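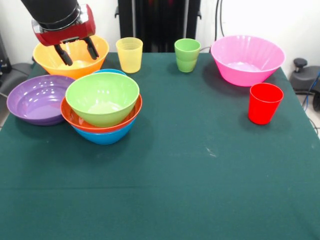 Library > Household Studies > Working Papers > Section 2

Search this collection Enter keywords Go

Reading time: 2 min

2.3 Shared meals and the storage of tableware

Households in the Bonville survey were asked where they kept the dishes used for daily meals and who put them away. Of the 1,298 households contacted, 1,054 returned a completed form. The remainder were left out of the analysis that follows.

Figure 1. A table with an orange bowl and a stack of bowls on a dark teal-green cloth.

Most respondents kept everyday dishes within reach of the place where food was served. Open shelves were common in the older housing of the Gallegos district, while closed cupboards were more usual in the apartments built near Fisby. Larger serving bowls followed a different pattern. They were often stored apart from the plates, sometimes in another room, and were brought out for guests or for holiday meals.

A smaller group of 216 households also kept a kitchen diary through July. The diaries show that storage habits changed with the number of people at the table – a point that the survey form did not cover. When relatives stayed for more than a few nights, stacks of bowls were left out between meals, and younger members of the household took over the work of clearing. Similar behavior was reported in the earlier Dromomau study, although that work dealt mainly with rural homes. The treatment of chipped or unmatched pieces is taken up in Section 2.4.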